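Starting a nursing degree at 41, with type 1 diabetes

So the letter came! I have a place on the adult nursing course at Cifuentes, starting in September, and I've read the thing so often that the fold has nearly gone through. I'm going to be a student nurse. Me, who left school with a woodwork prize and a very average pass in biology.

Regulars here know I've had type 1 since I was small, and that most of what I know about nurses I learned from the other side of the blanket. The one I think about most is Casimiro Nieto, who ran the children's clinic when I was nine. He drew insulin on the back of my chart as a little man with a key, going round knocking on doors, and I still picture that man every time I inject. I wrote to the clinic to tell him my news and got a card back with the little man on it, wearing a nurse's watch. I cried on the stairs.

It took me two goes to get in. The first year I did the access course in the evenings after the shop, 17 of us in a room with terrible heating, and then I messed up the maths paper through sheer nerves. I went back and did it again with Ettore Cattaneo, who teaches drug calculations as if they were recipes (double the batch, halve the batch, how much flour?) and suddenly it all went in. I got every question right the second time. Every single one!

People have been kind, mostly. A few have asked whether I should pick something easier on my body, a desk job perhaps, or the reception side. I do understand the worry. But I've stood up all day in a shop for years, I know what my blood sugar does at four in the afternoon, and I carry more biscuits than any person in the county. The occupational health form was long but the woman who went through it with me was lovely, and we've agreed breaks for checking my levels on placement, plus a locker near the ward for my kit.

Now the dull bit, money. The shoes were 149 pounds, which made me gulp, but my feet will be glad of them by December. I've also got a second-hand anatomy book with somebody's coffee all over the kidneys, and I'm up to chapter 4. Bones are wonderful. I had no idea the wrist was such a crowd!

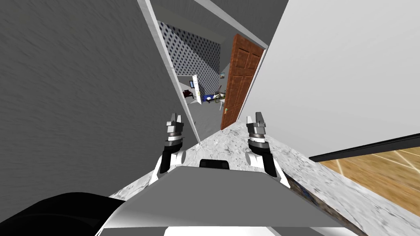

Can you go into nursing if you use insulin?

Having diabetes doesn't rule you out by itself. You fill in a health form, you talk it over with occupational health, and they look at what adjustments you might need to work safely.

Two of you wrote to ask me that after my last post, so I hope it helps. Do ring the course office early if you're thinking of applying, they were very patient with me. Right, back to the bones, I've still got the whole foot to learn before tea.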